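Kesine in the simulated kitchen: a small gallery

Posted 18/05/2025

I promised a few people I would put the kitchen work up in one place, so welcome! Kesine is our method for teaching a two-armed robot to do household jobs entirely in simulation before it gets anywhere near a real worktop. I've been working on it at Sustgate for longer than I like to admit, and most of what I have to show for it is folders full of renders and a very warm office.

The short version goes like this. We record a person driving the simulated robot through a task a handful of times — 14 demonstrations per task in the current set — and then Kesine cuts each one into short pieces and replays them with everything shuffled about. Plates move, boards turn, baskets slide along the counter. Any replay that still ends with the job done gets kept, and the rest go in the bin. From those 14 starting points the plate task gave us 1,741 usable runs, and the policy learns from those.

What I like about it is that the pieces are tied to objects and not to the room. The bit where the hand comes in towards a plate is stored relative to the plate, so if the plate turns up somewhere else the approach simply goes with it. (It sounds obvious written down. It took me most of a winter to get the hand-over between pieces smooth enough that the arm didn't twitch.)

I've put this page together as a companion to our write-up, so if you want the tables and the proper definitions, go there. This is the looking-at-things version.
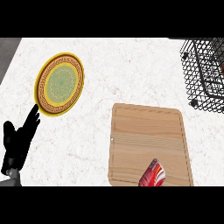 Fukadham Notes on Robot Learning, issue 26, p. 215

The plate task, and my favourite of our kitchen layouts. The hand is coming in from the lower left with its fingertips nearly at the yellow rim, and this is the part of the job where the method earns its keep. A plate is a horrible thing to pick up with a multi-fingered hand: low, flat, and only too happy to skid away if you nudge it. Our first policies used to prod the rim and then sort of give up.

The Greek key pattern on the plate makes me smile every time, but it has a use as well. We swap the look of the plates between runs, and the busier ones show up very quickly whether the policy has learned "go to the edge of the plate" or just "go to the plain white thing". The early version had very much learned the second one. Mixing up the patterns during the replay step sorted most of that out, and it cost us nothing but rendering time.

The cutting board and the wire basket are in the layout for a different test. They have nothing to do with lifting the plate, and a good policy should ignore them completely. Moving them between runs made a bigger difference than I expected, particularly when the board ended up near the hand's path. Before we did that, the arm had a habit of swinging wide around a board that had been there in training and was now at the other end of the counter — very polite, completely pointless.

I also get asked about the mesh of the basket. Thin crossed wires are a pain for any simulator, and contacts with them are slow to work out. For tasks where the hand never touches the basket we use a simple box for the physics and keep the wires only for the picture. If you try this yourself, do check that box carefully! Mine was slightly too tall for weeks and the hand kept bumping into thin air.

As for results, the policy trained on the shuffled runs beat the one trained on the raw demonstrations on every kitchen layout we tried, and the gap was widest when the plate started far from where it had been in the recordings. It still struggles when the plate sits very close to the edge of the counter, where there's hardly any room for the fingers to get under. I think that's a problem with the demonstrations themselves, as I recorded them all and I clearly avoid the edge without noticing.

Next up is Kos, the follow-on project, where we try the same trick with both hands working together: one steadies, the other lifts. The cutting matters much more there, because two pieces can be perfectly good on their own and still leave the arms tangled when they are played at once. I have a lot of renders of tangled arms. They may get their own page.

The layouts and the replay code will go up on the Sustgate downloads page once I've tidied the folder names, and questions are very welcome in the meantime.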